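Tuesday, evening

Long day. I got in at 7:30 and the cell was already running because Phyllis Tunstall had opened up early to let the electrician in. We packed 2,597 sleeves before the afternoon break, which used to be more than a full day with four people on the bench. Now there are two of us and the arm, and most of what I do is look at a monitor and walk over when the light goes yellow.

My hands don't hurt anymore. I should write that down because I complain about everything else. For nine years I had the brace on my right wrist by Thursday of every week, and I haven't had it out of the drawer since April. My lower back is worse, though, from the stool. I asked Mirjam for one of the tall chairs from Zondia with the foot ring and she said to put it in writing, so I did that on my lunch.

The other thing that has changed is the talking. When it was Ottilie, Encarnación, me and whoever was new, we talked the whole shift. You could sort balls and talk. You can't watch a screen and talk, or at least I can't, and Ottilie is over in returns now behind the partition. She came by at ten to borrow tape and we stood there for a few minutes like people who had run into each other at the store.

In the afternoon I was off the line for the retraining. It's 30 hours in total and I have done 10. Annelies Widmer runs it in the small room upstairs, and she is patient, I'll give her that. We work in the simulator, which Jillex set up for us, and we practice the pick with the controls before we are allowed to do it on the floor. Today was single balls, approach and close. Annelies wants us to come in low and let the fingers meet the ball at the same time on both sides. I kept closing too soon. On the floor that would be a dropped ball and a yellow light, and I would be the one walking over to it.

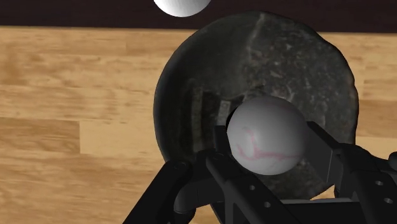

What bothers me is how much of it I already know and can't use. I know by feel when a seam is raised. I could do that with my eyes shut after the first year. In the simulator there's no feel at all, only what you see, so I'm always guessing at how far away things are. Annelies says everybody from the bench has that trouble and that it passes around the fifteenth hour. The young man from shipping doesn't have it. He was done with his set before I had finished half of mine, and then he sat and waited politely, which I would almost rather he hadn't.

I did get better toward the end. The last few I closed on were where I wanted them. Annelies wrote something on her sheet and said we would do moving pickups next time.

Encarnación asked me on the way to the parking lot if I thought they would keep both of us on the cell. I said yes. I don't know that. The notice from Hodora only said that nobody would be let go before the end of the contract, and the contract with Stefanou comes up in the fall. She has her daughter's tuition to think about. She said she might put in for inspection, where they still want people to handle every ball, but that is the night shift and she doesn't see well enough to drive home in the dark. We stood by her car until it got cold.

The pay is the same as before, plus the training hours, which they are paying at the full rate. I checked the stub twice. Phyllis says the rate goes up one step once we are signed off, and she has it on paper, so I want to get through the rest of the hours without missing one.

Had soup and the end of the bread. Still need to call the dentist and find the form for the chair, because Mirjam wants the second page too. Shoes by the door for tomorrow, the old ones. The new ones rub.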